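3.2 Cleaning materials and how they were stored

Household sponges are cheap, replaced often, and seldom looked at closely in studies of home cleaning. In our sample of 129 households, 92 kept at least one sponge for dishes and a separate one for other surfaces. The rest used one sponge for everything, or used cloths only. Participants were asked to show us where each sponge was kept between uses and to say how long they usually kept it before throwing it out.

We sorted the sponges by shape before sorting them by use. Flat sponges had two plain faces. Ribbed sponges had grooves running along one face, so that the surface was divided into raised strips. Figure 2 shows the ribbed type.

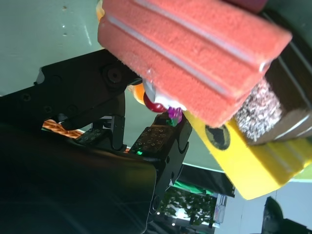 Figure 2. Thick rectangular sponge, salmon pink, with two lengthwise grooves and three raised ribs, resting against a brown block.

Does the shape of a sponge affect how people store it?
In our interviews it did, to a degree: owners of ribbed sponges more often stood them on edge, while owners of flat sponges tended to lay them down beside the sink.

The difference was clearest in the Nisbet group, where most kitchens had a narrow ledge behind the faucet. In the Cenura group the sinks were set into deep counters, and sponges of both types were usually left flat. We did not control for counter depth, and the comparison between the two groups should be read with that in mind.

Color was a weaker guide to use than we expected. Several participants told us they had set aside one color for the bathroom and another for the kitchen, but only 11 households still followed such a rule when we returned in December. The usual explanation was that a multipack had run out of one color before the others. Some participants had switched to cutting a corner off the older sponge — a mark that stayed clear even when both sponges were the same color.

Reported time to replacement varied widely and is treated separately in Section 3.3, together with the answers on rinsing and drying.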